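Progress report, Trutavano summer gin, 08/02/2019
To: Grażyna Pietrzak, Grundley
From: Charito Manalastas

Dear Grażyna, thank you again for your patience with us this spring, and for the kind note you sent after the first tasting. I'm glad to say the small still is running nicely and we have filled 35 of the 40 trial cases your grant paid for.

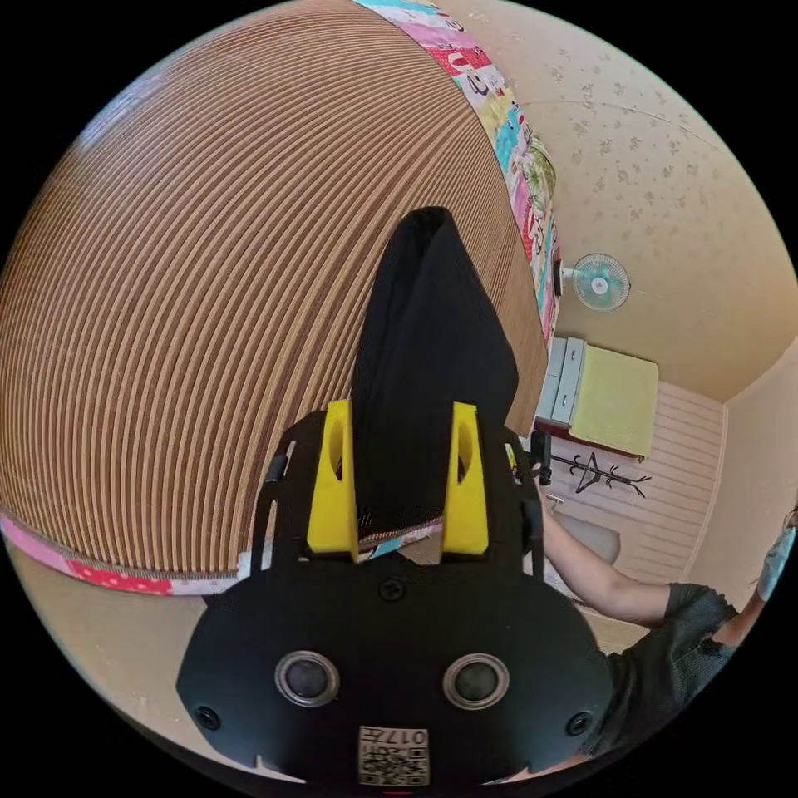
The cucumber recipe has been the stubborn one. Fermín Bustos reworked it nine times before the bitterness went away, and I do think it was worth the wait - it's soft and bright now, and lovely with plain soda. 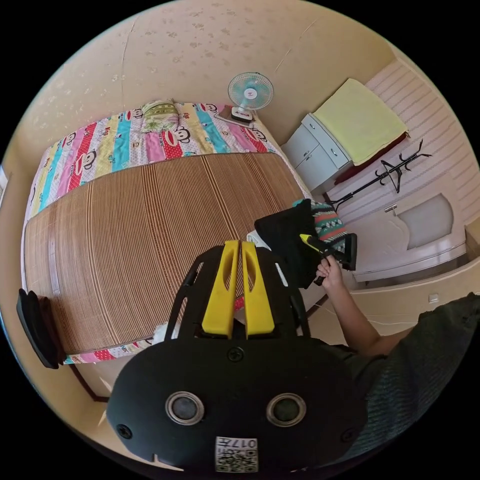
A hand on a black handle, by the bed.

Labels are a bit behind, I'm afraid. The printer at Bielecka sent us two proofs with the green far too dark, so we asked for a third and are still waiting on it.

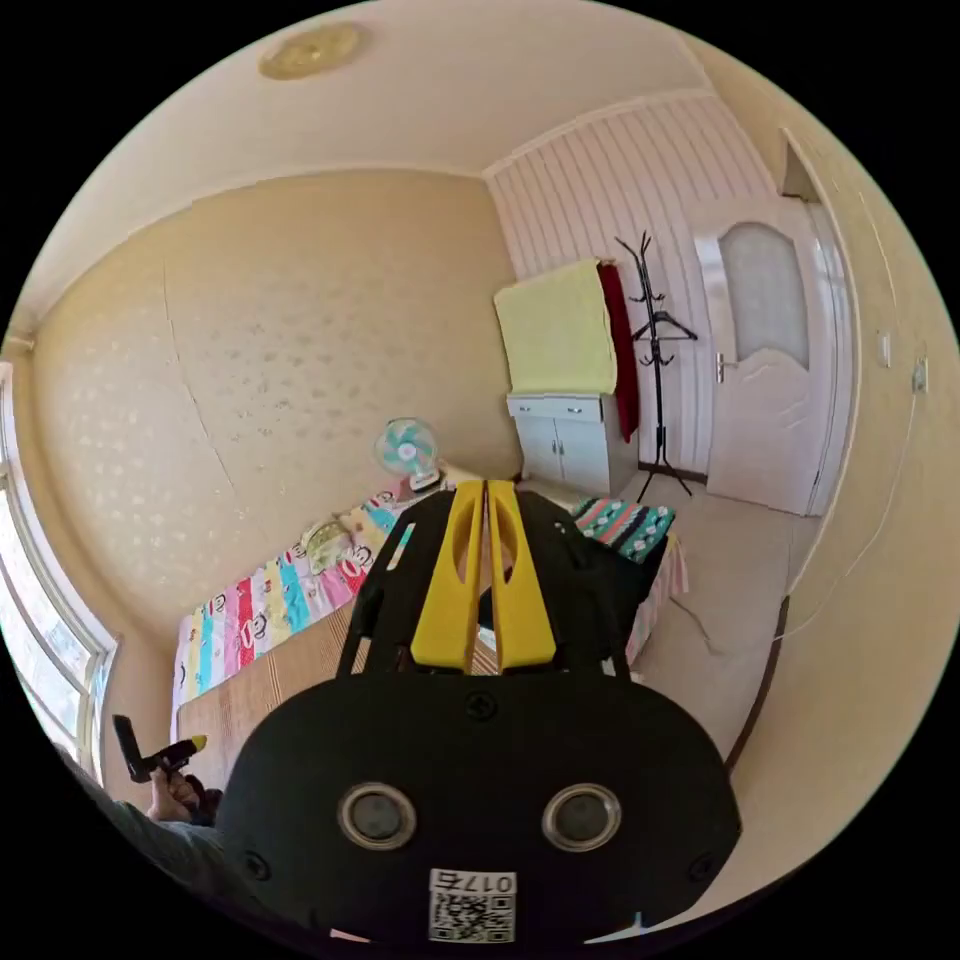 We've kept the bottle from last year, which saved enough to pay for better corks. Stulard has agreed to carry the gin in its shops once the labels are approved, and we are all so pleased about that!

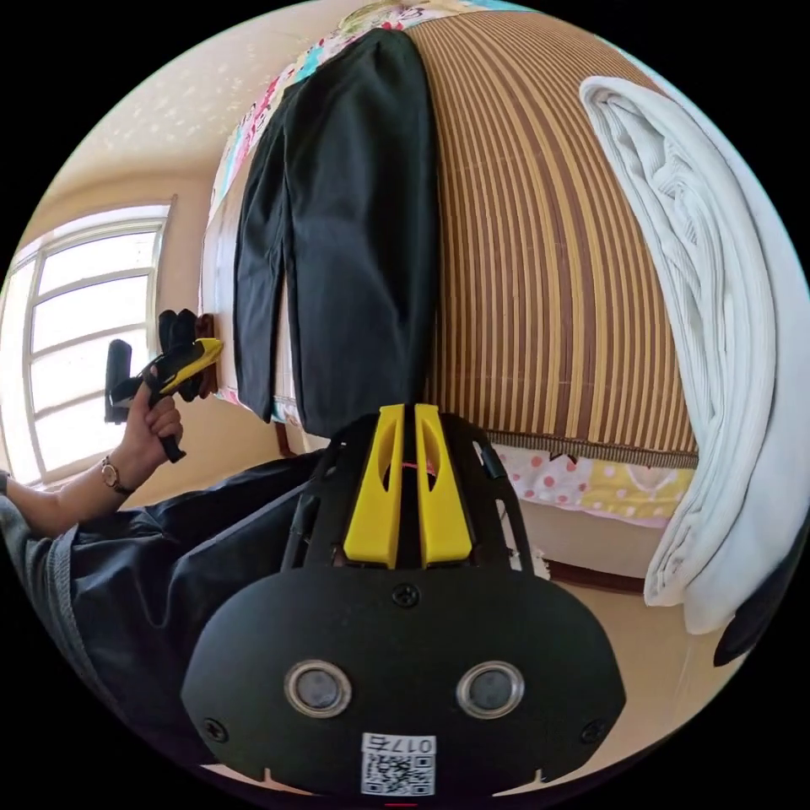 Remigiusz Jakubowski wrote back that he would gladly take the first cases for Stulard, but would like the alcohol strength printed larger on the front. We'll pass that on to the printer with the corrected green.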